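skomport sim cell, readme

notes for whoever loads this next. Setup and upkeep of the one simulated cell, Skomport, mobile base plus segmented arm. Not a full manual. Ask Farzana Janjua about the assets, Ga-eun Yang about anything in the controller.

What's in the folder

3758 episodes, one robot, one room set
config for the arm, the base and the tags
Pruitt (scene loader) and Jemar (the checker script)
no real robot data in here, all rendered

Loading the cell

Start Pruitt first, then the controller. Other way round the arm comes up with no limits set and folds into the base. Give it 12 seconds before the first command.

Floor check: park the base with open floor in front, arm down low beside the tag module. Furniture stays where the loader puts it, dont nudge the counter cabinet to make room, the start poses are written against it.

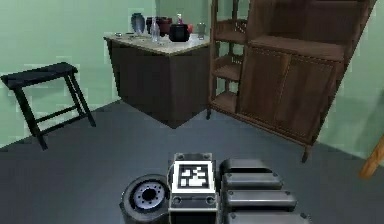
Start position, module tag up, counter cabinet and shelving ahead.

If the module tag doesn't read from here stop and fix that. Usual cause is the texture loading at low res. Delete the cache, reload. Second usual cause is someone scaled the module mesh, put it back to 1.

Wheel. If it spins and the base doesn't move, friction got reset to zero. Happens after every version bump. Value is in base config, copy it over by hand, the merge tool skips it.

Arm upkeep

Run Jemar every 2000 episodes, or after any edit to a link mesh
Links go base to wrist, numbered from zero. Do not renumber.
Overlap warnings between neighboring links are fine, overlap two links apart is not
Zero the wrist last

Wrist tags are separate from the module tag, own ids, own file. The top one and the front one got swapped in the July build and poses came out rotated. Fixed now but check if you have an old copy. 276 episodes were affected and have been pulled, the ids are in removed.txt.

Table check: bring the arm out over the tabletop, gripper clear of the wood, hold. Look for jitter at the wrist. Any shaking means the solver step is too big, halve it and try agian.
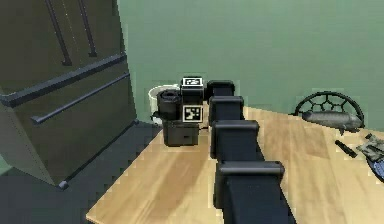 Page last changed: July, by F. Janjua

Same hold pose is used for the gripper shadow test. Shadow should land on the wood and stay still. Flickering shadow = lighting file from the old build.

Known problems

tabletop collision is slightly higher than the tabletop you see, small props can float
refrigerator drawers are not jointed, don't try to open them
glass bottle on the counter gives bad depth
log fills up fast, clear it between runs

Names

Skullirby is the old name for the same cell. Some paths still have it. Leave them, the loader looks for both.

Todo: write up the gripper force settings (Ga-eun has the numbers)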